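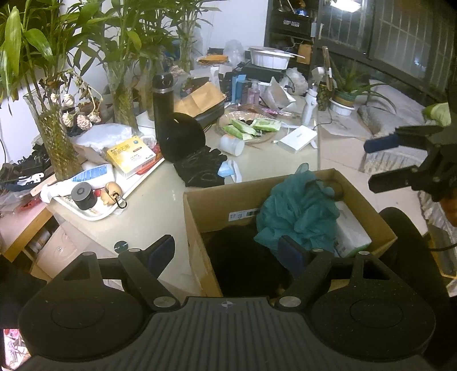 How a Plant Can Grow in a Glass of Water

Most plants you see grow in the ground or in a pot of dirt. But some plants can live indoors in a tall glass vase with their roots showing. If you have a table with a few of these on it, next to the bottles, boxes and bags that pile up on most tables, you have a small science lab at home.

This page explains what roots do, why some plants are happy without soil, and why a bunch of cut flowers dries up while a leafy plant nearby stays green.

What roots are for

Roots have 2 main jobs. The first is to hold the plant in place. In a garden, roots push down between bits of soil and grip them, so the wind can't easily knock the plant over. In a vase, the glass does part of this job. A tall vase is good for a tall plant because its sides hold up the stems.

The second job is drinking. Near the tip of each root are tiny hairs, so thin that they are hard to see. Water goes in through these hairs and travels up the root, into the stem and out to the leaves. Small amounts of minerals travel along with it. Minerals are not food in the way that bread is food for you, but a plant needs them to build new leaves.

Where the food comes from

A plant makes its own food, mostly in its leaves. It takes in a gas called carbon dioxide from the air, and water from its roots. Then it uses the energy in light to turn these into sugar. This is called photosynthesis (say it like this: foh-toh-SIN-thuh-sis).

So soil is not what a plant eats. Soil holds water, minerals and air, and it gives the roots something to grip. If a plant can get those things another way, it may be able to do without soil. Growing plants this way is called hydroponics. Some farms grow lettuce like this in long rows, with no dirt at all.

Why roots get tangled

A root in a glass vase keeps growing until it meets the side. It can't go through, so it bends and grows along the glass. Other roots do the same. After a while they wind around each other and fill the bottom of the vase like a ball of string. Many houseplants can live this way for a long time.

Roots can be white, cream, yellow, orange or brown, depending on the kind of plant and how old the root is. Color by itself does not always tell you if a root is healthy. Touch helps more. A healthy root feels firm. A rotten root feels soft and slimy, and it often smells bad.

What happens to cut flowers

A cut flower has a stem but no roots. It can still drink for a few days, because water can move up through the cut end. Inside the stem are very thin tubes, and the water climbs through them a bit like juice in a straw.

After some time the tubes get blocked, often by tiny living things called bacteria. Less water gets through. The petals lose water to the air faster than the stem can bring it up, and the head starts to droop. Pink petals may turn pale, and the stem and leaves go brown. Dried flowers can keep their shape for months if no one moves them. They are brittle, though – a small bump can break off the petals.

Some cut stems can grow new roots in water. Pothos and lucky bamboo are good at this. Roses can do it sometimes, but it is hard. Tulips don't do it.

Try it yourself

You will need:
A glass vase or a clean jar
A cutting from a pothos plant, with a few leaves on it
Tap water
A grown-up to help with the cutting

1. Ask the grown-up to cut the stem just below a small bump called a node. New roots grow from there.
2. Pull off any leaves that would be under the water.
3. Fill the jar so the node is covered.
4. Put the jar in a bright place, but out of strong sun.
5. Change the water once a week. Rinse the jar if it feels slippery inside.
6. Look at the stem every few days and draw what you see.

It can take 3 weeks or longer before you notice a root. The first ones look like little white dots or short threads. In winter it can be slower, as there is less light.

Be careful

Pothos and some other houseplants can make people and pets sick if they are eaten. Keep them away from small children, cats and dogs, and wash your hands after you touch the cuttings. Don't drink water from a vase.

Words to know

Node: the place on a stem where leaves grow, and where new roots may start.
Root hair: a tiny, thin part of a root that takes in water.
Hydroponics: growing plants without soil.
Cutting: a piece of a plant that is cut off to grow a new one.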